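Rakari Control Stack: Frequently Asked Questions
Reading time: 3 min
Last updated: April

Answers to the questions that reach the Grernmont tooling group most often about running two-arm policies through Rakari. Installation is covered in the setup guide. For hardware faults, use the hardware channel.
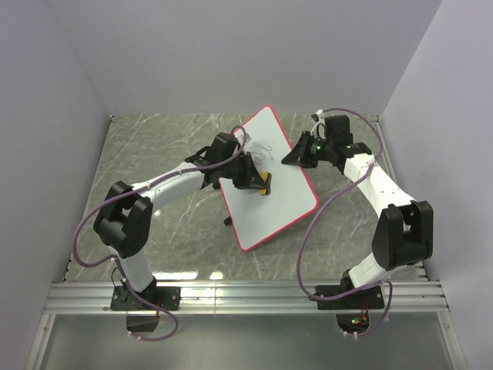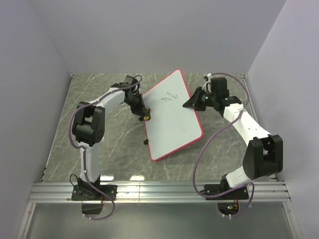
Why does my policy hesitate before contact?

In most cases the executor has run out of actions. Rakari requests a new chunk when the current one is 90 percent consumed, and if inference is slower than the time left, the arms hold their last commanded position until the next chunk arrives. Tasks on a flat object make the pause easy to spot. With a whiteboard lying at an angle between the two arms, as on our cell, the gripper stops a short distance over the writing and then resumes. Check the field chunk_wait_ms in the run log. If it exceeds 200 at any point, lower the request threshold before changing anything in the model.

Can the two arms run on separate clocks?

No. Both arms are stepped from one loop. An earlier release allowed a process per arm, and the two command streams drifted apart over long runs. That option was removed and the config key is now ignored with a warning.

How does the planner handle the cables?

It doesn't model them. External cables are absent from the collision geometry, and the only protection is the joint limit file. The limits we ship assume a cable with a service loop at the wrist and another at the base. If yours is routed differently, measure the travel yourself and edit the file. Do not widen the wrist limits to fix a planning failure.

Planning fails with code 166. What does it mean?

The start state is in collision. The usual cause is a stale board pose: the board was moved after the last detection, and the planner still has it in the old place. Run the detect step again. If the code persists, open the viewer and check the padding around the grippers.

Does the board have to be square to the rail?

No. The pose estimator fits the four edges and returns a rotation. It needs three edges partly visible to the selected camera. An arm covering part of one edge is acceptable. Two opposite edges covered at once will return no pose, and the previous pose is kept and marked old.

Which episodes are in the regression set?

The current set has 1,088 episodes, all replayed offline. Replay compares commanded joint positions only. It says nothing about whether a task succeeded, so do not quote a replay pass as a task result.

Is Tredetti still supported as a message layer?

For reading old logs only. New runs must use Omoregie. The converter keeps the original timestamps and drops the gripper current channel, which had no fixed units.

Who approves changes to the limit files?

Abimbola Okafor. Open a merge request with the measured travel for each joint and attach the log from a slow-speed run.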